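ok thread time, the grasp planner rewrite. been promising this since the Gromow demo. typing between runs so sorry in advance

1/ background: our old stack did perception, then one plan, then executed blind. fine for boxes. awful for food shapes. anything curvy and the fingers land where the model THOUGHT the surface was

2/ new version (internal name Genis, don't ask) replans the last bit of the approach from the wrist view. head view picks the object and a rough pose, wrist view fixes it up close. two views, one state estimate. took forever to get the timestamps to agree

3/ timestamps deserve their own post. head stream was stamped on arrival, wrist stream on capture. offset between them was 165 ms. we tuned gains for two weeks against a clock bug. two weeks

4/ Prakash Kulkarni found it by plotting one joint against itself. I owe him lunch, probably several

5/ today's batch is pastry + the striped pumpkin thing, green table, one plate. new planner on both

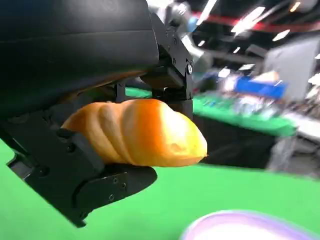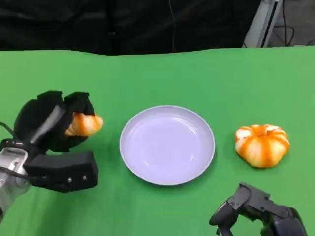

Top: orange twisted roll in the gripper, wrist view. Bottom: striped wedge in the left hand, head view, plate still empty.

6/ the wedge is the hard one. orange and cream stripes, so segmentation wants to cut it up along the stripes. old mask gave us slivers and the planner would happily pick a grasp on a sliver

7/ fix was kinda dumb. merge masks first if depth is continuous across the color edge, THEN score grasps. 89 lines, most of it config parsing

8/ roll has a different problem. shiny. highlight on top blows out and depth drops right there, so you get a hole in the middle of the object. we now fill holes only inside the mask and mark them low trust. planner can still close on them, just slower

9/ also stopped using a fixed close width. fingers close until current rises, hold, check the object pose didn't jump, then lift. if it jumps, open and replan. max two retries then it asks for help. before it would retry forever and slowly push stuff off teh table

10/ someone asked about speed. replan budget is 200 ms, if it misses the budget it keeps the old plan and slows down. do NOT stop dead on a missed deadline, we tried, arm shakes and then your wrist view is garbage too

11/ tooling: every run writes one log with both views, masks, the plans it picked and the plans it threw out. the thrown out ones are the useful part. Liudmyla Tkachuk wrote the viewer, you can scrub to any replan and see the scores. 2245 runs in there so far and search is still quick

12/ known bad: left and right hand still planned one after the other. so the right one sits and waits. shared planner is on a branch, it compiles, thats all I'll say

13/ also bad: plate rim. pale plate, soft edge, place target drifts a bit outward. currently clamped with a hack. if you have a nice way to fit a rim from one view pls reply

14/ for the Cenholm people who emailed: yes the config format changed, no the old files won't load, converter script is in tools. run it twice, first pass only does the camera block (I know)

15/ next up is soft stuff that deforms when you close on it, the pose jump check is going to hate that. will post the numbers when theres numbers. back to the runs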